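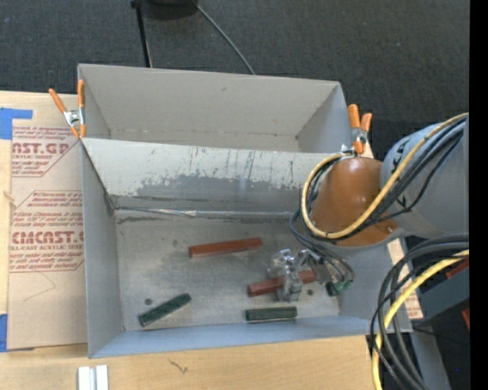 4. Setting up a book of condolence

Applies to Carkeo Tributes, hosted and on-site. Use this section when a sitting or former member dies and the office has to open a public book the same day. Read 4.1 before you touch anything else.

4.1 Before you start

You need an editor login, the approved statement and the member's name exactly as it goes on the page. Check the spelling of the constituency too. Bellthorpe has been misspelled in the default list since the last update, fix pending.

CAUTION: Do not publish until the family has been told. The system does not check this. A published page goes out to the mailing list right away and can't be called back.

4.2 Opening the book

1. Log in. Go to Tributes, then New.
2. Pick Member (serving) or Member (former). Can't be changed later.
3. Paste the statement. Plain text only - formatting pasted from email will break the page on phones.
4. Statement limit is 300 words. Anything longer gets chopped at the limit with no warning.
5. Add years of service. Leave blank if unsure.
6. Set Moderation to Hold All. Default is Hold None. Change it every time.
7. Save as Draft. Have a second person read it.
8. Press Publish.

Note: if Publish is grayed out, the draft has not been opened by a second login. Same person on two browsers dosen't count.

4.3 Messages from the public

1. Open the Held tab. Oldest first.
2. Approve, Return or Remove. Return sends the writer a short note and lets them try again.
3. Messages over 200 words fold under a Read More link. Nothing is lost.
4. Threats: do not Remove. Press Refer. Keeps the full record and copies it to the security contact in Settings.

CAUTION: Remove is permanent after 42 hours. If there's a court case under way or likely, use Hold and ask the legal desk first. Comments on a suspect or a trial stay held untill the case is over.

Busy days: the Held tab shows 136 messages per screen. Page through with the arrows. Select All only selects the screen you're on.

4.4 Other parties and offices

Statements from other party leaders go under Linked Statements, not in the book itself. Order is by time received. Don't drag them around, the Strobel theme resets the order overnight and you'll get phone calls.

Flags and black borders: Appearance, then Mourning. Turns on for the whole site, including the news page and the surgery times. Check upcoming posts and pull anything that reads badly next to it. Campaign banners come down by hand.

4.5 Closing the book

1. Set a closing time. 5 p.m. works best, staff still in.
2. Clear the Held tab first. Held messages are not exported.
3. Press Close, then Export for Print.
4. Send the file to the printer. Skunska binding template needs the wide margin option ticked.
5. Leave the page up, read only.

Family copy has no email addresses in it. Office copy does - store it with the casework files, same access rules.

Next: 4.6 Memorial events and guest lists.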